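This site uses cookies to remember your reading preferences. Accept all | Manage settings

Posted in December by Washington Furtado

Speaker notes: Looking after one gripper cell, and what I no longer believe about it

Start without the title slide. Ask who has a maintenance schedule taped to a cabinet. Ask who has followed it past the first month. Wait for the laugh, then move on.

The cell is called Brescombe, after the street. One arm, one two-finger gripper, one table. It moves buns. Baritz did the installation and left us a binder with 231 pages in it. I have read all of them. The word "fingertip" comes up on 2.

Say this slowly: the arm has never been our problem. Every stop I have logged came from the last few inches, meaning tips, screws, covers and cable. If your vendor wants to sell you an arm health dashboard, ask what it says about a loose screw in a fingertip. Ours says nothing.
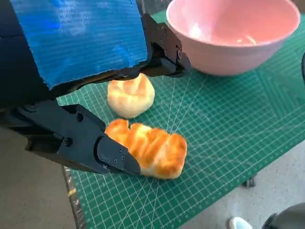

WASHINGTON FURTADO
Cell Maintenance Lead, Ingvarsson

Leave the photo up for this part. Point at the tip against the end of the long bun. Those small round screw heads near the end of the finger are what I check first, before power, with a hand driver. We tried threadlocker. I was told it would settle the matter. It made the tips slower to change and I still found screws backing out, so I went back to paint marks and a look every morning at 6:30.

Then the blue cover. Look at the bottom edge, how ragged it is. People ask me about covers more than anything else and I think they ask too much of them. Ours is padding over the upper part of the gripper. It takes knocks. I would not trust it as a seal, whatever the catalog says, and a ragged edge hanging over moving parts needs trimming or replacing. My rule is to trim once, then replace. Paavo Leinonen on the other shift would replace it straight away. We have argued about this for a year and neither of us has numbers.

The mat. I like a cutting mat with a grid because I can put a bun back on the same lines after a tip change and compare the approach by eye. It is a setup aid. Please don't write it up as calibration, I have seen that in a report and it was embarrassing for everyone.

Cluketti interval. (Explain: Cluketti sold us the tips.) They say change at 400 hours. I asked what load that was tested with and have had 4 emails back, none with an answer in it. I change them when the wedge end gets rounded. Could be early, could be late. If somebody here has wear data on soft food, find me at the break – I mean it.

If time is short, skip the cable routing story and go to the checklist:

Power off, arm parked.
Screws at the tips, then the fasteners further back on the fingers.
Cover edge, all the way along.
Bracket bolts and joint, by hand, feeling for play.
Slow close on a test bun, watching the tip and keeping off the screen.

Questions. Somebody will ask about predictive maintenance. Say I'm open to it and would like to see it catch one screw first.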